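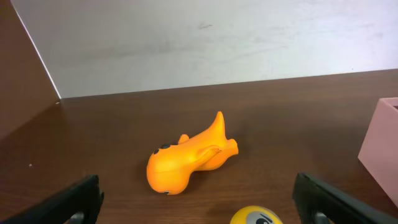
We have been meaning to go to the Kososlow toy fair for years, and this June we finally packed sandwiches, found our good walking shoes and went. It's held in the old market hall and two streets on either side of it, and if you grew up with a toy box at the foot of your bed I can promise you'll be happy the minute you walk in. I have a great weakness for bath toys and odd little sea beasts, the sort you can never quite put a name to, like the glossy orange fellow lying on his side with a tall pointed fin (or is it a horn?) sticking up off his back. There was a whole aisle of that kind of thing at Kososlow, and I'm afraid I walked it twice before my husband got his first cup of coffee.

The train from Sakgate takes you nearly to the door, which I'd recommend over driving. The field they use for parking fills up early and it's a long walk back with bags. We paid at the gate, got a stamp on the hand, and were given a paper map that had the restrooms in the wrong place.
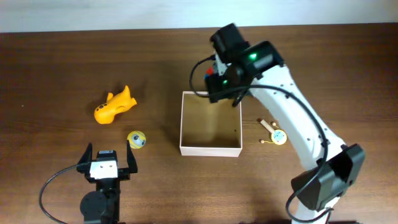 The noisiest corner by far was the one for old-fashioned music toys, and I loved it! There were whistles and tin trumpets and clappers, and a lady was showing a crowd of children how to twirl a drum between their palms so the beads swing round and hit the skin. It took me right back. A small rattle drum, a yellow ball with an eye on it and an open box to keep them in would have kept me busy for a whole rainy afternoon at age five, and I suspect it would still do the job now. My husband bought a whistle. It has been put on a high shelf.

After that we went over to Patus, a family workshop that opens its back rooms during the fair. You join a line in the yard, and every half hour they take a group through to see the painting benches, where the faces go on by hand. Our guide told us they get through 200 pairs of eyes on a good morning, and that

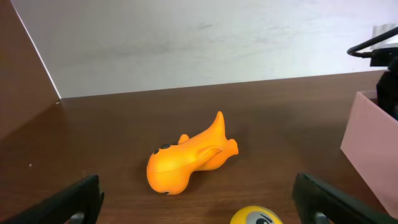 the hardest part is getting the two to look in the same direction. We were allowed to try one each on a scrap piece. Mine looked very worried. The tour is free, with a box for coins at the door, and I thought it was the best part of the day, though the stairs are steep and there's no rail on the left.

Lunch was our sandwiches and then, shamefully, a second lunch at Wragg, the bakery on the corner, where the cheese pie is as good as everyone says. By then there must have been some 600 people in the square and we were glad of the bench. We caught the late train home with sore feet and two bags, and I've already asked my sister if she'd like to come next summer. 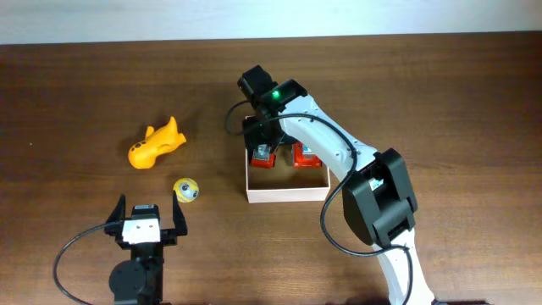
Orange toy, and the little yellow ball with the cartoon eyes.

Shared 100 times | 3 comments

Is the Patus tour all right with a stroller? You mention the stairs.

We went on the Sunday and the cheese pies had sold out by noon. Very sad faces at our end of the line!

I had a drum like that from my grandmother. Thank you for bringing it back to me, I'll look for one next year.

Posted 06/07/2019 | Contact | Back to top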